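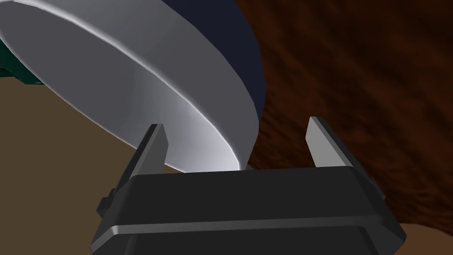 Can you walk across the Zullerau salt flat from Grajales to the Zinine side in one day, without a guide?

In the dry season, a fit walker can cross in a single day on the marked line. The route is 16 km, flat for its whole length, and follows wooden posts from the Grajales trailhead to the pump house at Zinine. A guide is not required between May and the end of October. Outside those months the surface is soft in the middle section and the crossing is closed to people walking alone.

Full question

I will be in the area for 5 days in September, based in Grajales. I don't have a car. I have read two guidebooks and they disagree. One says the crossing is a half-day walk and the other says it needs an overnight stop at the old salt workers' huts. I am used to walking 20 km or so in hills but have never walked on salt.

What I would like to know:

Is it a day walk or not?
Is there any water on the way?
How do I get back to Grajales from Zinine the same evening?
Do I need a permit?

I have a phone with offline maps and a paper map at 1:50,000, which shows the track as a dashed line that stops in the middle of the flat and starts again further north.

Answer 1 (accepted)
Flurina Gasser

I have crossed it 4 times, three of them south to north. Taking your points in order.

Day walk. The distance is 16 km from the trailhead sign to the pump house. Add 2 km if you start from the bus stop in Grajales, because the trailhead is at the far end of the village past the cemetery. My times, including stops, were between four and a half and six hours. The slow one was with a headwind. The half-day figure in your guidebook is possible if you leave early and do not stop much. The overnight version refers to the old route along the western shore, which is much longer and passes the huts. The huts have had no roof for years and should not be planned on as shelter.

Surface. There are three sections. The first 5 km out of Grajales is hard clay with a thin crust, easy walking. The middle is salt plates with raised edges. The edges are sharp enough to mark leather and they catch the toe if you drag your feet. The last part before Zinine is gravel on an embankment. Wear boots with a stiff sole. Running shoes will get you across but you will feel every plate edge.

Posts. They are set at regular intervals and numbered from the Grajales end. A few are down at any given time. If you cannot see the next post, stop at the one you are at and take a bearing. The line runs almost due north for the first two sections, then turns northeast at the double post. The turn is the only place where people go wrong. Going straight on there brings you to the drainage channel, which has steep sides and no bridge.

Your map. The gap in the dashed line is a survey gap. The track is continuous on the ground. The newer edition shows it complete.

Water. None. The tap at the pump house is not for drinking. Carry 4 liters per person in September, more if the forecast is above 30 degrees. The nearest shop on the north side is in Zinine village, 1.5 km beyond the pump house, and it closes in the middle of the afternoon and opens again at 5 p.m.

Getting back. The 504 bus runs from Zinine square to Grajales around the east side of the flat. The last one I have used left at 6:40 p.m. The trip takes a little over an hour. There is no stop at the pump house, so allow 20 minutes to walk into the village. Pay the driver in cash. The timetable changes when the school year starts, so check the sheet in the shelter at Grajales the evening before.

Permit. None for the marked line. You do need one to leave the line on the west side between March and July, when birds are nesting.

Start time. I would leave the trailhead at 6:30 a.m. There is no shade at any point. Glare is as much of a problem as heat, and ordinary sunglasses let in a lot of light from below. Put sunscreen under your chin and nose.

Comments on this answer

Is the double post easy to see if you come from the north?

Yes, easier than from the south. It has a white band on that side. Count on reaching it nearly two hours after the pump house at a normal pace.

The 504 did not run on the local holiday in September when I was there. I ended up paying for a taxi. Ask at the bakery.

Answer 2

Agree with most of the above. A few additions from a crossing in October.

I walked it in the other direction, taking the first bus to Zinine and walking back to Grajales. The advantage is that you don't have a bus to catch at the end. If you are slow, it doesn't matter. The disadvantage is that you start later, at 8:15 or so, and have the sun in your face for the rest of the morning. In October that was fine. In September I would probably still do it the way Flurina says.

There is phone signal for the first third from either end and none in the middle. Download the map before leaving. The offline map I used had the track about 300 meters too far west in the middle section. I followed the posts and ignored it.

Morning mist is common from late September. The cafe by the bus stop in Grajales is called Mistness and the owner will tell you whether it is going to clear, with fair accuracy. If you cannot see three posts ahead from the trailhead, wait. It had gone by 9 on the day I was there.

Wind comes from the north in the afternoon. It carries fine salt, which gets into zippers and camera lenses. Keep the camera in a sealed bag when you are not using it, and rinse your boots the same evening. I left mine until I got home and the eyelets had rusted.

Also, if you only want to see the salt plates, you can walk out to post 40 and turn around. It is a little under 12 km round trip and you get the same landscape.

Answer 3

went in December with a tour from Zinine, was muddy and we turned back after an hour. they gave us half the money back. nice sunset though. dont know about september

Comments on this answer

The question is about the dry season.

ok but someone might read this in winter

Follow-up from the person who asked

Thank you. Did it south to north, left the trailhead at 6:45 and reached the pump house at 11:50. Used just over 3 liters of water. Two posts were down shortly before the turn, but the double post itself was visible from well before that. The shop in Zinine was closed when I arrived and there is a bench with some shade behind the church. The 504 left seven minutes late. Marking the first answer as accepted.

The plate edges cut through the side of one gaiter, so I would not bring expensive ones.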